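4 上岗设置与交接（分拣岗适用）

接第3章。机械臂装好、Utis控制端能开机，再看本章。没装好的先回去装。

本章给谁看：原来在Dultix二号库做手工分拣、现在改做看机和补料的同事，还有班长。维修的看第7章，别在这章里找接线图，没有。

4.1 先说岗位变了什么

以前：一人一张台，料箱倒出来，手捡，按颜色和形状放格，放满推走。
现在：夹爪捡，人看。夹爪捡不了的、捡错的、卡住的，人处理。

具体一点：
捡件不再计个人件数。班产量记在工位上，不记在人头上。三月起工资单上“计件”那一栏没有了，换成“岗位”，数目有疑问找班长，班长答不了的找人事，不要在交接本上写。
夜班照旧有人。有人问过是不是夜里关灯让它自己跑，不是。Utis没人确认是不会开始新一批的。
手工台保留一张，靠墙那张，平时放异形件。停机时拿它顶着用，所以台面上不要堆私人东西。
腰和手腕是轻松了，眼睛累。每小时离开屏幕一次，时间自己掌握，走之前按“暂停”，不是“急停”。

注意：看机不等于闲着。头一个月里多数停机都是等人确认等出来的。

4.2 开班前检查

1. 看交接本。上一班最后一条没签字的，先打电话问，问清楚再开。
2. 看地上的黄线。线内不放人、不放料车、不放水杯。线磨掉了报班长补，补之前不开机。
3. 看夹爪两指。有没有裂、有没有粘胶带、有没有卡碎片。用布擦，不要用刀片刮。
4. 看两指中间的导轨。吹灰用气枪，气压调到最低一档。
5. 看作业垫。四个边压平。垫子起皱夹爪会把皱当成件去夹，夹空以后报错，报三次就停。
6. 看镜头。有灰用镜头布，别拿袖子擦。
7. 按一次急停，确认屏幕变红。松开，再按“复位”。这一步每班都做，上一班做过也要做。

小心：第3步手要伸到两指之间。先断使能，钥匙拔下来放自己兜里，不要插着，也不要交给旁边的人。

没有钥匙的人不许擦夹爪。借钥匙不行，替别人擦也不行。

4.3 登录

1. 刷工牌。Utis主页右上角出现自己的工号。
2. 工号不对的，退出重刷。不要拿别人的号干活，出了事记在他头上，你俩都麻烦。
3. 选班次。选错了要班长改，自己改不了。
4. 选料单。料单名称跟料箱标签对上再点确定。
5. 屏幕底部出现“待确认”，再点一次。

注：登录以后十五分钟没有操作会自动退出，这个时间改不了，提过了，Trarko那边说下个版本给放长。什么时候出下个版本不知道。

4.4 教夹爪认新件

新来的件它不认识。要教。以前是老师傅带新人，现在是老师傅带它，手法差不多，就是它不会问，所以要你自己想它哪里会糊涂。

1. 断使能。把新件放到作业垫上，先放一件。
2. 上使能，人退到黄线外。
3. 在Utis里点“新件”，取名。名字用料号加颜色，不要写“那个蓝的”“小方块2”。已经有人这么写了，后来谁也不知道是哪个。
4. 手柄慢速，把夹爪移到件的正上方。速度档放最低。
5. 转手腕，让两指跟件的短边对齐。夹长边容易翘。
6. 下降。看侧面画面，指尖离垫面留一点空。刮到垫子就抬起来重来。
7. 合爪。夹住以后提一点，停住，看掉不掉。
8. 放到目标格。开爪。抬起。
9. 点“保存本次”。
10. 换个位置、换个角度，重复4到9。斜着放的要多教几次，平躺的、立着的都要有。
11. 件旁边再放一件别的颜色的，重复。两件靠得近的时候最容易夹错。
12. 教完点“提交”。没提交直接退出的，全丢。找不回来。

小心：第4到第8步手里拿着手柄的人说了算。旁边的人看见不对喊“停”，拿手柄的人松手。松手就停，不用找按钮。

深色件放白垫子上看得清，浅色件看不清，浅色件换深垫子。换垫子要重新标定，见4.5。

教多少次够：看件。简单的方块类教几次就能用，带弧面的、软的，多教。教不会的不要硬教，标成“人工”，走手工台。没有人会因为标了人工被扣钱，这条班组会上定过的，再写一遍。

4.5 换垫子后的标定

1. 清空垫面。
2. 把标定板放正中间，字朝上。
3. 点“标定”，人退到黄线外，等。
4. 出绿勾，完成。出黄叹号，标定板挪一下在来一次。
5. 连着两次出不来，叫维修。

不要拿打印纸代替标定板。试过，尺寸不准，偏。

4.6 运行中看什么

看夹爪，不要只看屏幕。屏幕比实际慢一点。

正常的样子：下去、合、起来、放、回。中间不停顿。声音是匀的。
要留心的：在一个件上方来回转，不下去。多半是角度没见过，等它试，它自己放弃后会把件留在原处，累积多了再一次性处理，不用每个都去捡。
要马上暂停的：夹着两件；夹着垫子边；件飞出去；声音变尖。
要急停的：有人进黄线；夹爪碰到台子、墙、料车；冒烟或者有焦味。

急停之后不要马上复位。先看，再问，再复位。复位的人和按急停的人最好是同一个，换人的话当面说清楚刚才是怎么回事。

件掉到垫子外面、地上的，暂停后用长柄夹子够。够不着再断使能进去。别用脚拨。

4.7 常见报错

代码637：夹空。看垫子平不平，看镜头。连着出现就停下来擦镜头，不要一直点“继续”。
“力超限”：夹到硬的或者顶到底了。抬爪，看指尖。指尖弯了就换，备件在Grabner的蓝盖盒里，换完记本子。
“目标格满”：推走，换空箱，点确认。不换箱光点确认，下一件会砸在上一件上面。
“通讯丢失”：等一分钟。没恢复，重启控制端。还不行，叫维修，改走手工台，别等。
“无权限”：工牌没刷，或者没培训过这一项。找班长。

表里没有的代码，拍屏幕，记时间，叫维修。不要自己猜。

4.8 计数和维护周期

主页左下角有累计夹取次数。到1,000次提示“检查指垫”，点掉可以继续跑，但本班结束前必须看一次。指垫发亮、发滑就换。

另外，每次换指垫以后计数清零，这个要手动，Utis不会自己清。漏清的话下次提示就不准了。上个月有一台跑到1,296才有人看，指垫都磨平了，掉件掉了半个班，大家还以为是教得不好，重教了一遍。白教。

清零方法：设置，耗材，指垫，长按“归零”，输入工号。

4.9 交班

1. 把当前这批跑完，跑不完的按“批内暂停”，写明停在哪。
2. 夹爪回原点，两指张开。
3. 标了“人工”的件清点交给下一班，箱子上贴黄条。
4. 新教的件写进本子：名字，教得怎么样，哪种摆法还不稳。这条最要紧，下一班全靠这个。
5. 当面交。人没到就等。等超过二十分钟给班长打电话。
6. 退出工号。双方签字。

注：第4条请写人话。“还行”不算。写“立着能夹，躺着老夹偏左”这种。

4.10 提意见

觉得哪个件不该给机器捡，或者哪一步多余，写在交接本后面那几页，每周三下午班长以经会统一收。手工做过的人最清楚哪种件滑、哪种件容易混，这些Utis里没有，得靠你们说。提了没回音的再提一次，写上“第二次”。

原来捡得快的几位，教件的活优先排给你们，算带教工时。愿意学维修的报名也在这本子上。报名不影响现在的班。

4.11 练习模式

没摸过手柄的先在Utis的仿真里练，不上真机。登录后选“练习”，刷自己的工牌，练习时间算上班时间。

1. 选练习房间，选简单料单，小方块那种。
2. 镜头视角选“腕部”。画面是广角的，边上会弯，直线看着不直，正常，练一会儿就习惯了。
3. 夹爪在画面下方。先不夹，空着开合几次，找手感。
4. 对准一个方块，降，合，提。做不好按“重来”，场景回到开头。
5. 垫子上有别的颜色的方块时，先想好夹哪个再动。碰歪了旁边那个也算失误。
6. 自己觉得稳了，叫班长看一遍。通过了才给开真机权限。

练习里撞了不要紧，撞就撞。但是不要养成撞了再退的习惯，真机上没有“重来”。
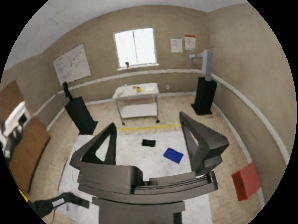 练习成绩只有自己和班长看得到，不进考核。真机权限开通以后前2个班要有人陪着，陪的人在黄线外面站着看，不替你拿手柄。两个班都顺了，班长在本子上签字，然后按4.2从头开始做。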